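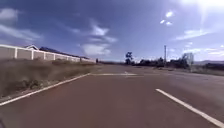
White edge line, blue sky, flat horizon.

Questions I get about working with me

I'm a residential architect with a one-person practice called Wanden, and I answer the same handful of emails most weeks. So I've put the answers on one page. Last updated 12th September.

Do you take on small jobs?

Yes, and I like them! A mudroom, a bathroom that has to fit under a staircase, a porch somebody wants to close in - all fine. The only thing I turn down regularly is a drawing set for work that's already been built without a permit. I did two of those early on and they ate a whole summer.

Where do you work?

Mostly in Orkham and the little towns on either side of it. I'll go farther for a whole house, but for an addition I need to be able to drop by when the framer calls with a question (and the framer always calls with a question). If you're too far out I'll tell you in my first reply so you can keep looking.

I'm only at the idea stage. Is it too early to call?

Nope. Plenty of people call me before they've bought the lot. If you're choosing between two properties, send me both listings and the survey if the seller has one. I charge a flat fee for a site walk and take it off the bill if you hire me later.

How do you charge?

Additions and remodels are a fixed fee, split up by phase. New houses are a percentage of the construction cost, and we agree on what counts as construction cost before I draw a thing. Landscaping doesn't. Built-in cabinets do. Your couch doesn't, though I've been asked.

How long does the design part take?

The last house I finished, the Dreltis place, took 19 weeks from the first meeting to the permit set. That was pretty quick, and it was quick mainly on account of the owners making decisions and sticking to them. A kitchen goes a lot faster. Permit review is on top of that, and I have no pull at the building department whatsoever.

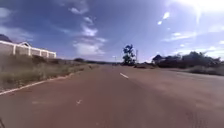
Open road with a dashed line down the middle.

Can I bring my own builder?

Sure. I'd like to meet them before the drawings get detailed, so we can talk about how they usually build a wall or flash a window. If you don't have anybody, I'll give you a short list and you can get bids. I don't take referral money from builders, and I never have.

Will you use plans I bought online?

I can use them to understand what you like. I can't put my stamp on them, and I can't copy them either unless your license lets me. Most folks find that by the time we've turned the house toward the sun and moved the stairs, there isn't much left of the original anyway.

Do you do 3D views?

Yes, two rounds are in the fee. They're plain ones, gray walls and real shadows, so you look at the rooms and don't get hung up on the backsplash. I also make a cardboard model for any new house. I cut these myself at the dining table and I'd do it for free, so please don't tell me to skip it.

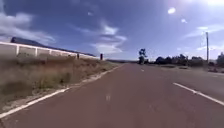

What happens once construction starts?

I come to the site every other week, more often while the foundation and roof are going on. After each visit you and the builder get a short note by email with whatever needs fixing. I check the builder's invoices against the work too, if you want that. It's an extra, and people with a bank loan usually go for it.

What if I change my mind halfway through?

It happens. Before the permit set, small changes are on me. After that I bill by the hour and tell you the number first. On the Sartori addition we moved a fireplace after the slab was poured, and everyone survived, but the concrete saw wasn't cheap.

How do I get started?

Email me a few lines about what you want, the address, and a budget, even a shaky one. Phone photos of the rooms are great - leave the mess where it is. I write back within a week.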